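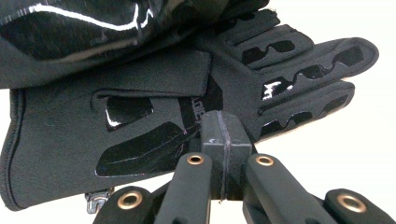
Black glove, close up.

August 2023

I turned in the report for my summer grant last night, so I can write about the summer now without feeling that I should be writing the report.

For anyone new to this blog, I'm a fourth-year PhD student in religious studies. My dissertation is on burial societies, the small mutual aid groups that congregations used to run so that members could pay for funerals. People paid in a little every month, and when someone died the society bought the coffin and the plot and sometimes fed the mourners. Most of these groups were gone by the 1960s. The records they left are membership cards, minute books and receipts, and a lot of those records sit in places that are not really archives.

The grant came from the Alemayehu Fund, which gives small awards to students who need to travel for sources. Mine was $970. That paid for the bus, a room for part of June, and photocopies. It did not cover food, and I knew that when I applied.

I spent most of the time in Tatent. The Mamo Reading Room there holds the papers of three congregations that merged and then closed. It is on the second floor above the town offices and is open four hours a day. You can use pencil and a laptop. You can't bring a bag in, and you get one box at a time. The finding aid lists 102 boxes, with titles like "Misc. church" and "Misc. church, cont." Box 31 was all bulletins. Box 32 was receipts for coal.

The cards turned up in the second week, in boxes labeled as choir music. I counted 2064 of them. Each has a name, a street address, the date the person joined and a column of payments. A lot of them have a second hand writing at the bottom, in different ink, giving the date of death and what the society spent. I had been hoping for a few dozen of these for one chapter. I now think they are the chapter.
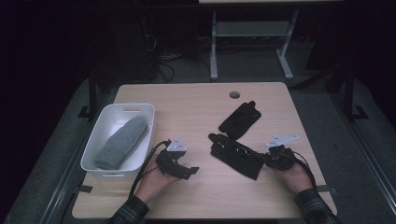

Two hands at the table, plaid sleeves and all.

I changed how I take notes halfway through, and I don't recommend that. I had started in a spreadsheet with one row per card. It worked until I hit cards where the payments were made by someone else - a daughter paying for her mother, or in one case a landlady paying for a lodger. There was no good column for that. I moved everything to Nudo, where each person is a separate note and you can link them. Moving took two full evenings and I lost the formatting on the dates, so everything from before the switch has to be checked again. The links were worth it. I can now pull up a household and see three generations on the rolls.

What I keep coming back to is how little the cards say about belief. I went in with an outline that had a section on theology of death. The minute books do open with a prayer, and there is one long argument over whether a man who had stopped attending services could still be buried at the society's expense. He could, it was decided, as long as his dues were current. Other than that it is dues, fines, flowers, and which undertaker raised his prices. Some people in my department would say that means the societies weren't religious in any strong sense. I don't agree, but I can't yet explain why in a way that would survive a seminar. Paying every month for other people's funerals looks like a practice to me, and I want to treat it as one.

I also need to settle the question of names. The newest cards belong to people whose children are probably alive. The reading room has no rule about it. For now I'm using initials in drafts and leaving out street numbers. If you have worked with membership records from the 1940s and 1950s, I would like to know what you did.

Plans for the fall: finish checking the dates, write a conference abstract, and teach two sections of the intro course, which I haven't taught before. I also want to go back to Tatent for a week if I can find the money. I got through box 58. The rest are listed as "Misc. church, cont.," and after the choir music I don't feel able to skip any of them.

Next post will be on reading the second handwriting, with some notes on the abbreviations. I still haven't worked out what "pd. k." means.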